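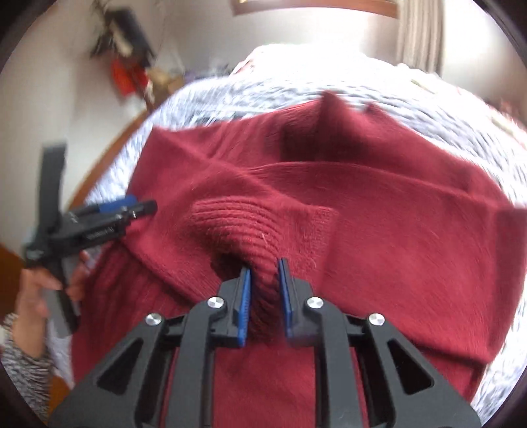 What do you do when a folding machine won't let go of a sleeve?

Press the stop button, leave the air line alone, and wait for the fingers to go slack before you pull anything out.

I know that now! It's on a laminated card next to the thing, and I'm pretty sure I'm the reason the card got made.

So, okay, the job. For most of last winter I folded sweaters on my bed for money. I'd drag the box of sweaters over, pick up the grippers, one in each hand, and fold. Sleeve in, sleeve in, bottom up, shake it out, do it again. Drirnum paid by the clip and I got good at it, good enough that I could do a whole evening of pullovers while listening to a murder show and never lose track of the murderer. All those clips went off somewhere and got fed to a folding machine called the Satero, which was two arms on a post behind a table. They put the first one in the wash-and-fold place on Gilbert Street, which is maybe a ten-minute walk from me, if you don't stop for a doughnut.

I stopped for a doughnut. It was a Wednesday in July and way too hot for knitwear, but people bring their winter stuff in over the summer, I guess, and I wanted to watch. Wouldn't you? I'd done over 200 clips of cuffs alone.

The woman who runs the counter let me stand at the end of the table once I told her who I was. I don't think she cared much who I was. She had a line of people.

And it was lovely for a while. It took a gray cardigan by the cuff and laid the sleeve across like it was tucking in a kid. Then it did this little thing, a tiny tug backward right after it pinched, before it lifted. I got goosebumps, because that's me. I do that. When you're working with grippers you can't feel much, so I always gave the cuff a little pull to make sure I had it. If it slid, I pinched again and pulled again. I never thought about it any more than you think about jiggling a door after you lock it.

"It's doing my tug," I told the counter woman.

"Your what?" she said, and took somebody's ticket.

The next thing in the pile was a long green sweater coat with a belt, and the end of the belt had slipped down the gap between the table and the wall. I saw it. I want to be clear that I saw it, and I figured the machine had seen it too. It pinched the cuff and tugged, and the coat didn't come. So it tugged again, a bit harder, and then again. Then the table moved.

It only moved an inch. But there was a steam iron parked on the far corner, plugged in, and it slid an inch as well, and on the next tug it slid another inch. The counter woman said a word I won't put here and reached across for the iron with her right hand. She had on one of those loose uniform jackets. The other arm let go of the hem it was holding, came over quite gently, and pinched her by the cuff.

And then it gave her the little tug, to be sure.

She pulled back, of course. Anybody would. And I stood there with powdered sugar on my chin knowing exactly what came next, because when it slides, you pinch again and you pull again.

"Don't pull!" I yelled. "Go limp! Come toward it!"

She gave me a look, but she did it. She leaned in with her arm loose, and for a second it held still, perfectly satisfied. I grabbed the iron by the cord and got it onto the floor, and then I hunted for the stop button. It was on the back of the post, behind a calendar somebody had hung on it. I tore off most of August getting to it.

The arms stopped. The fingers stayed shut. I started yanking on a hose because it looked important, and a man in the line told me to quit that, and he was right. After a bit the fingers went soft by themselves and she got her sleeve back. She had a red mark on her wrist where the jacket had bunched up, and that was all. The green coat was a good deal longer on one side.

She sat down on a dryer bench and I bought her a soda from the machine. I told her I was sorry. She asked what for, and I tried to explain, and partway in she started laughing so hard she had to put the can down.

"So I got mugged by your bad habit," she said.

Drirnum called me that night. They were nice about it, kind of carefully nice. The caller asked me when I usually let go of a cuff. I said when I'm done folding. He asked whether I'd ever let go because something felt wrong, and I had to think about that. I had, plenty of times! A sleeve would snag on the blanket, or I'd have two layers when I wanted one, and I'd drop everything and start over. But I threw those clips out. They paid for finished folds, so I'd only ever sent them finished folds. In the whole pile it had from me, there wasn't a single sleeve I'd given up on.

There was a long quiet on the line after I said so. I could hear him typing.

The Satero got pulled out and trucked back to their shop in Plenwood. They moved the button to the front, and put on a limit so it can't pull harder than you'd pull a cat off a couch (my comparison, they had a number). Then a new box came for me, with a new list. They wanted 1,000 clips of me quitting. Snag it on purpose, feel it stick, open the grippers, back off. The first 100 were terrible, I kept sneaking in a tug. My hands just did it. I had to say "let go" out loud each time like I was training a dog, and I felt ridiculous, alone in my bedroom, telling myself to let go of a sweater.

I went back to Gilbert Street once they'd reinstalled it. The counter woman waved me around to the end of the table. She'd rolled her sleeves up past the elbow and the iron had its own shelf on the other wall. We watched it pick up a kid's pullover with the hood caught under the edge of the basket. It pinched, and it gave the tiny tug, so that's still in there, and then it opened its fingers and backed away and waited.

"Well, go on," she told me. "Unhook it."

So I did.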